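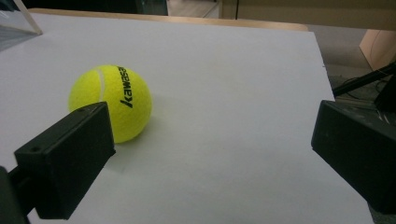

The Rusden's fingers open on the practice sheet, with a Kawasaki tennis ball waiting.

ORKANCE OPENS ORDERS FOR THE RUSDEN HAND-HELD GRIPPER KIT

For release: July

Bulmont – I've been wanting to write this one for a while, so forgive me if it runs on a bit. From this month anyone can order the Rusden, our hand-held gripper kit, straight from us at Orkance. You hold it, you do the job with it, and it records what you did so that you can teach the same job to a robot arm later. The full kit costs £400, and the first boxes go out from our workshop in Bulmont before the end of July.

My name is Ulla Hellström and I run Orkance together with Tyra Eklund. Tyra does the mechanical side and I do the software and most of the talking. We've spent years fitting arms in small workshops, mostly for people who pack things, sort things or move things from one tray to another, and the arm was hardly ever the hard part. Teaching it was. Somebody had to stand there with a joystick nudging a very expensive machine towards a very cheap object, and by lunchtime they'd had enough (so had I, when it was my turn).

With the Rusden you leave the arm switched off. You pick up the gripper, squeeze, and put the ball in the box or the lid on the jar with your own hand and your own sense of how hard to push. A camera sits behind the fingers and looks over them the whole time, and our recording software, Eren, saves each go as a separate take. When you've got enough good takes you hand them over to whatever training set-up you already use.

What comes in the box

The kit has the gripper itself, the camera and its mount, two pairs of fingers, a table stand, a charging lead and a tin with 27 screws in it. You'll need 22 of them. Tyra insisted on the spares after watching me lose three down the back of a radiator. There's also a printed booklet, and I'd ask you to read the page on camera focus before you do anything else, even if you skip the rest!

The fingers are plain rectangular blocks with flat inner faces. We tried curved ones, and we tried a lovely soft pair that looked like something off a diving suit, and they were both better at one job and worse at all the others. Flat blocks will take a ball, a mug handle, a folded cloth or a cardboard carton. They fix on with small screws, so if you'd like to make your own shape you can, and the drawings are free to download.

Eren runs on an ordinary laptop. It shows you the camera's view live, you press one key to start and the same key to stop, and a take you don't like goes in the bin with one more press. We've kept it that dull on purpose. The export is ordinary video with a plain table of finger positions alongside, and you don't need an account with us to open any of it.

How we tried it out

Before opening orders we ran 134 sessions at our own tables, most of them with people who had never held a gripper of any sort. My favourite starter job is tennis balls. They're bright and a bit furry, they roll off when you're careless, and everyone already knows how one ought to feel in the hand. We lay out a white work surface, stand a clear box at the far side and ask people to move a ball from one to the other.
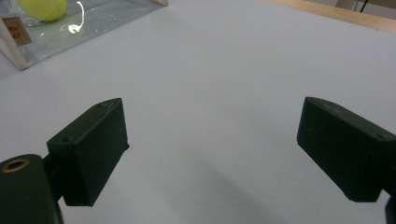

Fingers wide apart over the white tabletop, a ball in the clear box at the back.

The clear box is there to be awkward. See-through walls catch the light, and a camera can have trouble telling where the box stops and the table starts. If your takes come out well with a clear box, a cardboard one will feel like a holiday. I'd say the same about shadows. The gripper throws one across the table whenever there's a lamp overhead, and we used to fuss over getting rid of it. We've stopped. Your own workshop will have shadows too, and your training data may as well have them in.

A beginner in our sessions needed 30 minutes to get comfortable, and that includes the time spent laughing at the first few drops. The commonest mistake is going too fast. The second is gripping the ball right at the tips, where it likes to pop out sideways and go under the furniture. Come in a little lower, close gently, and pause for a moment before you lift.

Tyra puts it more bluntly than I would. "Most of the takes we threw away were rushed," she told me when we were putting the booklet together. "I'd take 20 slow ones over a hundred quick ones any day. And wipe the lens, please, people never wipe the lens."

What it won't do

I'd like to be fair about this bit. The Rusden opens and closes and that's all the movement it has, so anything that needs a twist has to come from your wrist. It isn't strong. It'll hold a full mug but I wouldn't trust it with a paint tin. It doesn't like rain, and very dark rooms give the camera a hard time. It doesn't come with an arm either, and you'll need to check that yours can carry the matching finger mount (there's a list on our order page, and if yours is missing, write and ask).

Left-handers are fine, by the way. Tyra is one, and the grip is the same both ways round.

Ordering

The first batch is 400 kits, which felt like a huge number when we signed for the parts and now feels a bit small. Each order has a two-year guarantee on everything except the fingers, which do wear. A spare pair is £18. Schools and colleges can borrow a kit for half a term and only pay the postage, and we've put a few aside for that.

If you'd like to have a go first, come and see us in Bulmont. The workshop is open from 10 in the morning until 4 in the afternoon during July, and we'll have a table set up and the kettle on – just ring the bell hard, as it sticks. Journalists who'd like a kit on loan should write to me, Ulla Hellström, at the Orkance press desk, and questions about mounts and drawings should go to Tyra Eklund.

Comments (4)

benchmonkey
Does Eren run without an internet connection? Our unit is basically a metal shed and we get no signal at all.

Ulla at Orkance
Yes, it does! You only need to be online to download it the first time.

P. Garside
£18 for fingers is a bit steep but fair enough if the drawings are free. Will try making my own.

mossy_kate
Had a go at the workshop and dropped the ball nine times. Bell definitely sticks.

We use cookies to remember what's in your basket and to see which pages get read. Accept all | Only the necessary ones | Change my settings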